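Greenwood flats to get new front doors and draught strips before winter
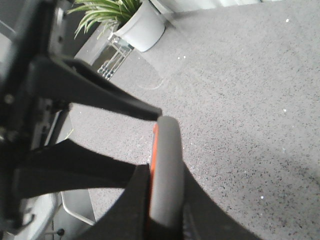

Prorkero Home Improvements -- Doors and Entrances Team

Work to replace the front doors at the Greenwood flats will start in September, after residents voted for the scheme by 266 to 99. The job covers every flat entrance on the estate as well as the eight shared doors at ground level.

The present doors are softwood and were fitted when the blocks were built. Many have dropped on their hinges, and in the two blocks facing the reservoir the bottom rails have started to rot. Letters to the landlord over the past three winters have mostly been about draughts in the hallways and locks that stick in cold weather.

Essam Ramadan, who is running the contract for Prorkero, said the old frames would come out along with the doors.

"We looked at keeping the frames and it would have been cheaper on paper," he said. "When we took the trim off four of them, none was square. You can hang a good door in a bad frame but you will be back in a year to plane it."

The new doors are composite, with a foam core and a glass-reinforced skin. They come from Plosetti and will be supplied in four colours: dark green, navy, grey and a deep red. Residents can choose their own colour, but the ground-level doors will all be dark green. Each flat door has a multi-point lock, a letter plate with a brush seal and a low threshold that a wheelchair or pushchair can cross.

Forms for choosing a colour have gone out by post and should be returned by the end of July. Flats that do not send one back will be given grey. Anyone who wants the spyhole set lower than standard can ask for this on the same form, and there is no charge for it.

Leaseholders will pay £1000 towards each door, fitted, with the rest met from the estate's repair fund. The first estimate sent out last year was £2814 a door, which led to a number of complaints. Phyllis Sugden, who has owned a flat in the east block for many years, was among those who wrote in.

"I had no quarrel with the doors, it was the price," she said. "I still think they could have told us about the repair fund at the start. But I have put towels along the bottom of that door every winter and I shall be glad to stop."

Tenants will not be charged.

Each flat door should take one working day. Fitters will arrive from 8.30am and someone over 18 needs to be at home while the lock is changed and the keys are handed over. The hallway should be cleared to a distance of two metres from the door, and pets kept in another room. Old doors will be taken away the same afternoon.

Hsin-yi Kuo, the site supervisor, will call at every flat in August to measure up. The order of work is east block, west block, then the two reservoir blocks -- the last of these should be finished in November if the weather holds. The ground-level doors will be left until the end so that they are not knocked by deliveries.

Door closers and entry panels are being dealt with under a separate contract with Pemitau, and the existing key fobs will go on working.

A sample door in dark green is on show in the lobby of the west block, where residents can try the lock and handle between 9am and 6pm. Questions about colours or dates should go to Jordan Whiteley at the estate office.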